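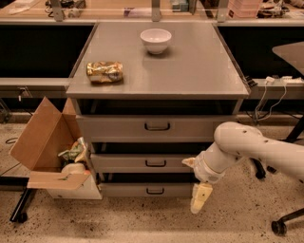 Trallska 3-Drawer Cabinet, Gray

A low cabinet with a flat top and three drawers, for a hallway, a workshop corner or the end of a kitchen counter. The top is smooth and has no lip, so crumbs and drips wipe straight off with a damp cloth.

Each drawer has one black bar handle with rounded corners, set on the front. The handle is wide enough for a full hand, or for a dish towel if you keep the cabinet near the sink.

Width: 448 mm
Depth of drawer, inside: 40 cm
Max. load on top: 80 lb
Color: gray, black handles
Item no. 182

Comes flat in one box with screws and a hex key. Fit the runners before the back panel goes on - they are hard to reach afterward. Left and right runners are marked L and R.

Cleaning: mild dish soap and water. Do not use scouring powder on the top. Sticky rings from cans or bowls come off with warm water if left to soak for a minute.

Spare handles and runners are sold separately by Gresico. Please give the item number when you order. The older Heltness handles have a different hole spacing and do not fit.

Orders placed before noon on Monday go out the same day. Questions about parts: ask for Coralie Tapsell at the order desk.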